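How a Robot Learns to Pick Things Up
A Skeleck guide for young readers

Skeleck is a classroom kit made by a company called Rolland. It comes with a computer program and a lesson book with 48 activities. Two students can share one kit. There is no real robot in the box. The robot lives inside the program, where students can try out ideas and start again as many times as they like.

What is a simulation?

A simulation is a pretend world run by a computer. The computer works out where every object is and what happens when one thing bumps into another. Video games do this too. In Skeleck, the pretend world is a kitchen.

Pilots practice in flight simulators before they fly real planes. Robots can practice in a simulation in much the same way. If a robot drops a jar in the program, you click Reset and the jar is back on its shelf.

The robot's hand

A robot's hand is often called a gripper. The one in Skeleck has two fingers that slide together and apart. It has no thumb and no wrist like yours, so it has to line itself up before it can hold anything. One finger goes on each side of the object. Then both fingers close.

In the bottle activity, the gripper reaches into a wooden compartment. The gray fingers are on either side of a dark red bottle with a bright red cap, and there is still a narrow gap on the right.

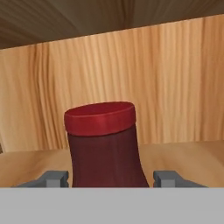

Why is gripping hard?

You can pick up a bottle without thinking much about it. A robot needs instructions for each part of the job. How far should the fingers open? How hard should they squeeze? A bottle that gets wider toward the bottom is held differently at the top than lower down - try it with one at home.

Words to know

Gripper: the part of a robot that holds things.
Simulation: a pretend world run by a computer.
Reset: to put everything back the way it was at the start.

Written by Annick Lecomte. Checked by Samer Haddadin.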